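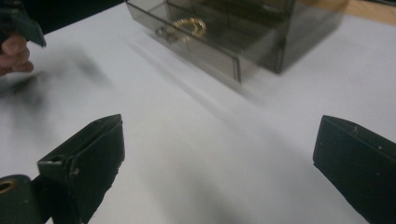
The drawer unit on the white table.

To: creditors list
Subject: Re: Borko claims, second notice

Thanks for forwarding the liquidator's second notice. I read it twice, the second time with coffee, and I think we're in a slightly better spot than the gloom on this list would suggest. Replies in line below.

> The notice says all claims have to be on the new form, even if
> we already sent one in December. Does that mean the old ones
> are void? I sent mine by registered mail and I'm not thrilled
> about doing it again.

Not void, as I read it. Paragraph 5 says claims on the old form "will be treated as received but not as proved," a sentence somebody was surely paid by the hour to write. In practice you keep your place in the pile and still have to fill in the new form. Registered mail isn't required this time. Email is fine, and the address is in the footer in the type size normally used for side effects.

> Also, I'm owed for two deliveries to the Skurkodholm warehouse
> and one to Palacios. Is that one claim or three?

One claim, three lines. The debtor is Borko in each case. Skurkodholm and Palacios are just places where Borko kept things it hadn't paid for. If your invoices went to Otell, though, stop and check. Otell is a separate company with its own liquidation, its own form and, naturally, its own deadline. I had one invoice addressed to Otell and spent a whole evening proving it against the wrong corpse.

> What are people hoping to get back?

The notice doesn't give a figure and I wouldn't trust it if it did. There are 504 unsecured claims listed so far. Secured lenders go first, then the costs of the liquidation, then wages, and then the rest of us with our little bowls. My own claim is for $585, so I'm hardly going to be picking out a boat. I'm filing anyway, partly on principle and partly to keep getting the notices, which I've started to enjoy in a grim way.

> Should we be asking for a creditors' meeting?

I'd say yes, and sooner would be better. The notice allows a meeting if enough of us request it in writing, and the request only has to say what we want to discuss. My list would be the stock that left Skurkodholm in the last month of trading, the rent on Palacios (still running, as far as I can tell), and why Otell shows up as a creditor of Borko for a sum that nobody has broken down. If 20 of us sign, I can't see them ignoring it.

One practical point before you send anything. The form asks for the date the debt was "incurred." I called to ask whether they wanted the order date, the delivery date or the invoice date, and was told "whichever is applicable." I used the delivery date and attached the signed slips. If anyone got a more useful answer, please post it.

I'll put a draft meeting request on the list tonight, after 9. Send edits to the list and leave my inbox out of it, please. It already has its own creditors.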